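机械臂入门（四）：示教一次完整的抓取

发布：2018年4月2日
适用：已完成前三篇的社员，小臂套件，控制板固件为社团统一版本

前三篇讲了组装、舵机归零和串口连线。这一篇开始让夹爪真正去拿东西。做完以后，你应该能让机械臂从桌面上夹起一支白板笔，抬高，移到旁边，再放下，整个过程由程序回放，手不碰机械臂。

社里参加 Flimby 杯的队伍都要先过这一关。比赛里的物件比白板笔麻烦，但流程是一样的，所以先把笔练熟，不要急着换别的东西。

需要准备的东西

装好夹爪的机械臂一台，底座已经用夹具固定在桌边。
12伏电源和急停开关。
装有 Janero 上位机的电脑。
白板笔一支。
彩色胶带一卷，用来在桌面上做标记。
直尺，最好是钢尺。

电源先不要插。急停开关要放在不拿鼠标的那只手能够到的地方，每次上电前按一下再松开，确认它是好的。

第一步：整理桌面，贴标记线

把机械臂够得到的范围清出来。夹爪张开以后比看上去宽，旁边的水杯、书包、电源线都可能被它扫到。线要从底座后面走，不要横在前面。

用胶带贴一条直线，作为摆放物件的参照。我们一般从底座一侧贴出去，线要拉紧再压下去，有气泡就撕掉重贴。贴好以后不要再动它，后面记录的所有点位都默认这条线没有变过。换桌子、挪底座，都等于重新开始。

第二步：量出摆放位置

从底座转轴中心往前量300毫米，用铅笔点一个小点，这是笔的中点要放的位置。抬起之后的放置点在同一侧，距离转轴中心200毫米。两个点都用直尺量，不要用眼睛估。

初学时笔的轴线要顺着夹爪前伸的方向摆，还是横着摆，社里有两种做法。横着摆，两根手指可以直接从笔的两端夹，看起来稳，但笔太长，夹爪张不到那么大。顺着摆，手指从笔杆两侧合拢，行程够用，但手指必须越过笔帽，停在笔杆上方再下降。本教程用顺着摆的方法。

第三步：上电与回零

插电源，打开 Janero，选择串口，点“连接”。状态灯变绿以后点“回零”。回零时手离开工作范围，等所有关节停稳再做别的。

如果某个关节一直抖，先断电，回到第二篇检查舵机盘的安装角度。不要用手去扶正在抖的关节，舵机很容易烧。

回零完成后，把夹爪开度设成最大，看两侧连杆是否同时到位。一侧先到、另一侧慢半拍，多半是转轴处的螺丝松紧不一样。螺丝的标准是：连杆能自由转动，用手左右晃没有明显间隙。拧得太死，夹爪会卡在半路；太松，夹起来的东西会歪。

第四步：靠近物件

切换到“点动”模式，速度调到最低一档。先转底座，让夹爪的中线对准笔，再一点点往前伸。高度暂时不要降，手指尖要始终高出笔杆一截。

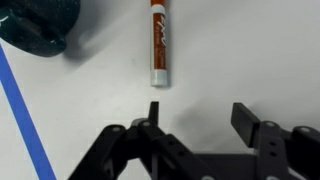
前伸的时候每动一下就停一停，看两根手指和笔的左右间距是否差不多。偏了就退回来转底座，不要靠手腕去凑。手腕歪着也能夹住，但抬起来以后笔会打转，放下时就对不准了。

看间距不要只看手腕摄像头的画面。摄像头离手指很近，画面里近的东西显得大，两根手指看上去常常一大一小，容易误判。最好一个人看屏幕，另一个人蹲下来从桌面高度看，两边都说可以了再往下走。

第五步：记录点位

一次抓取至少要记录六个点位。按下面的顺序逐个移动到位，每到一个就点一次“记录”，并且马上改名字。不改名字的话，软件会自动编号，回头很难分清。

待机：手臂收起，夹爪张开。
笔上方：夹爪在笔杆中段正上方，张开。
抓取：从“笔上方”垂直下降，手指到笔杆两侧，还没有合拢。
抬起：夹爪合拢以后升高，底座不转。
放置上方：底座转过去，手臂缩到放置点上方，高度和“抬起”相同。
放置：垂直下降，笔接触桌面。

“抓取”这个点要格外小心。手指尖不能顶到桌面，留一张硬卡纸的厚度。可以真的拿一张卡纸垫在下面，能抽出来就合适，抽不动就升一点。

夹爪的开合不算点位，是单独的动作，在下一步加进去。

第六步：加入夹爪动作

在“抓取”后面插入“合拢”，在“放置”后面插入“张开”。合拢的角度从小往大试，先给一个明显夹不住的值，再一次加两度，直到笔能被提起来而且轻轻碰一下不掉。找到以后就停，不要为了保险再往上加。力太大时连杆会变形，打印件容易从转轴孔旁边裂开。

每个夹爪动作后面加一条延时，初始值用300毫秒。舵机收到指令到真正走完需要时间，没有延时的话，手臂会在手指合拢之前就往上抬。

程序写完应该是这样的：

待机
移动到 笔上方
移动到 抓取
合拢，延时300
移动到 抬起
移动到 放置上方
移动到 放置
张开，延时300
移动到 放置上方
移动到 待机

倒数第二行不要省。张开以后直接回待机，手指会斜着走，把刚放好的笔带走。

第七步：回放

先把笔拿掉，空跑一遍，速度用最低档，手放在急停上。空跑要看三件事：手指有没有碰桌面，手臂有没有扫到旁边的东西，线有没有被拉紧。

空跑正常再把笔放回铅笔点上，同样用最低速跑。通过以后可以逐档提速。我们的底座关节在高速档会有一点过冲，抓取用的点位建议一直用低速，只在“抬起”到“放置上方”这一段提速。

每次回放前都要把笔摆回原位，方向也要和胶带保持原来的关系。这个程序不会找东西，它只会去记录过的地方。笔偏了半根手指的宽度，它照样去原来的位置夹。

常见问题

笔被推走，没有夹起来。
检查“笔上方”和“抓取”是不是在同一条竖线上。如果下降时手指还在往前走，就会把笔推出去。把“抓取”删掉，从“笔上方”只动高度，重新记录。

夹起来以后笔头朝下垂。
夹的位置离重心太远。白板笔的重心不一定在正中间，笔帽在哪一头会有影响。沿着笔杆前后挪一点再试。

笔从手指间滑掉。
手指内侧贴一层薄橡胶，或者剪一小段防滑垫用双面胶粘上。贴完以后合拢角度要重新试，原来的值会偏大。

回放到一半停住，软件显示超限。
多半是“放置上方”离底座太近，肘关节要弯过限位。肘关节在软件里的限位是90度，不要自己去改，把放置点往外移一点即可。

第二天再跑就不准了。
先看胶带和底座夹具有没有被人动过，再重新回零。都没有问题的话，检查肩部舵机盘的螺丝。

验收

同一个程序连续跑，中间只允许把笔摆回原位，不允许改点位。社里的登记表在 Tedesco 文件夹里，把程序文件和自己填的合拢角度一起交上去，文件名写组号。工作台19号以后的机械臂换过夹爪，开度范围和旧的不同，交的时候注明台号。

下一篇用同样的点位做两个物件的连续搬运，会用到循环和偏移量。这一篇的程序请先留着，不要覆盖。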